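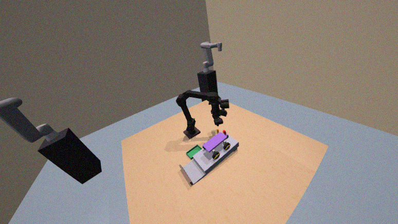 **Sourdough in a cold house - what are you all doing for the overnight rise?**

**tredham_crumb** wrote:

Hi all! Long-time reader, first proper post. We moved into a draughty old weatherboard place in Tredham back in April and my bread has gone to pieces. In the old flat I could mix after dinner, leave the bowl on the bench, and have a lovely puffy dough by breakfast. Now I get up at six and it's sitting there like a wet brick.

The recipe is the same as ever. Plain bakers flour, a scoop of wholemeal, water, salt, and a starter I've kept going for years (her name is Doris, don't judge). The kitchen gets properly cold at night because the window over the sink doesn't seal, and my landlord's view is that it never has.

So what do you do? I've read so many different things that my head is spinning - warm the water, use more starter, leave it in the oven with the light on, wrap it in a doona. I'd love to hear what works in a real kitchen!

---

**vasilis_n** wrote:

Welcome! More starter. I go to double what the recipe says once the nights cool off and I don't change anything else. Mix at eight, fold a couple of times before bed, shape it at breakfast. Easy.

My yiayia baked in a stone house with no heating at all and her bread was the best I have ever eaten. Cold is no excuse :)

---

**Grondine** wrote:

I'm going to disagree with Vasilis, in a friendly way. Doubling the starter does speed things up, but for me it also flattens the flavour and the dough gets slack by morning. I'd sooner keep the starter where it is and warm the water. Nice and warm on your wrist, like a baby's bottle. The dough starts off at a good temperature, and a big lump of it holds its heat for ages if the bowl is thick. I use my nan's old mixing bowl, which weighs as much as a small dog.

Also, wholemeal! Put a bit more in. It gets things moving like nothing else.

---

**juniper_k** wrote:

Oh I love this topic. Oven with the light on, every time!! Mine sits at a beautiful temperature in there and I've had the best rise of my life since I started doing it.

ONE warning. Put a sticky note on the oven dial. I preheated for a tray of chips with a full batch inside, in a plastic tub, and the smell was in the curtains for a week.

---

**vasilis_n** wrote:

> it also flattens the flavour

Grondine, I don't find that at all. Are you letting it go too long? With double starter you have to be up for it. If I sleep in on a Saturday then yes, I get soup. If I'm up at six it's perfect.

---

**Grondine** wrote:

Well there's my problem, I am never up at six on a Saturday.

---

**hollis_w** wrote:

Has anyone asked how old Doris's last feed was? tredham_crumb, when do you feed her, and where does she live? If she's on the same bench in the same cold kitchen, she could be half asleep before she even goes in the dough. I chased a slow rise all through one winter, changed flour, changed bowls, bought a thermometer, and in the end I just moved the jar to the top of the fridge. Fixed in two days.

My test is to feed it, put a rubber band around the jar at the level of the starter, and see how long it takes to double. If it hasn't doubled by bedtime, don't bother mixing that night. Make pancakes.

---

**tredham_crumb** wrote:

Hollis!! She is on the windowsill. Directly under the window that doesn't seal. I feel terrible.

Moving her to the top of the fridge tonight. I'll do the rubber band and report back.

---

**juniper_s** wrote:

Different Juniper here, hello other Juniper :)

I want to put in a word for giving up on overnight altogether. I know that's not what was asked! But when it's cold I mix in the morning before work, leave it all day in the laundry next to the hot water cupboard, shape it when I get in, and then it goes in the fridge until the next morning. The slow bit happens in the fridge where it's *meant* to be cold. The crust colours up beautifully and you get those little blisters all over it.

It takes longer on paper, but I'm doing next to nothing for most of it, and I don't lie awake wondering about the dough.

---

**vasilis_n** wrote:

Two days for a loaf, though. I have teenagers. By the second day they'd have eaten the flour.

---

**juniper_s** wrote:

Ha! Fair. I bake two at a time and freeze one, sliced. It toasts up like new.

---

**Sorin Stojanović** wrote:

I like the fridge method too, but I'd be careful about leaving it all day by a hot water cupboard. Mine went well past it by mid-afternoon. It depends how warm the cupboard is and I think people underestimate this. Get a cheap thermometer and leave it in the spot for a day before you trust it with a loaf.

For the original question, I use an esky. Bowl of dough in the middle, a jar of hot tap water beside it, lid on. The jar goes lukewarm by morning but the dough has had hours of gentle warmth by then. No power, no danger of chips. I've used it camping up at Jelladport and got a decent loaf out of a camp oven, which made me very popular.

---

**juniper_k** wrote:

An ESKY. Sorin that is brilliant. I have three of them in the shed doing nothing until summer.

---

**Grondine** wrote:

Stealing the esky idea as well. I'll still warm the water, mind you.

---

**tredham_crumb** wrote:

Update! Doris doubled. Well before bedtime, too - she was pushing at the lid when I came in from the washing line. I've never seen her that lively, even in the old flat.

I mixed at eight with warm water (thank you Grondine), left the starter amount alone (sorry Vasilis), and put the bowl in the esky with a jar of hot water. At six this morning it had risen right up the bowl and had big wobbly bubbles across the top. I did a little dance. The dog was concerned.

It's shaped and resting now. I've gone for an oval because my round basket has a split in it. Any tips on scoring? Mine tend to burst out the side.

---

**hollis_w** wrote:

So pleased about Doris! For scoring, one long cut, a bit off centre, with the blade held quite flat. Go deeper than feels polite. If it's bursting out the side it usually wants a deeper cut or more steam. Do you bake in a pot?

---

**tredham_crumb** wrote:

On a tray, with a dish of boiling water underneath.

---

**vasilis_n** wrote:

Get a pot! Any heavy one with a lid that can take the heat. Op shop, a few dollars. On this I think even Grondine will agree with me.

---

**Grondine** wrote:

I do. Mark the day.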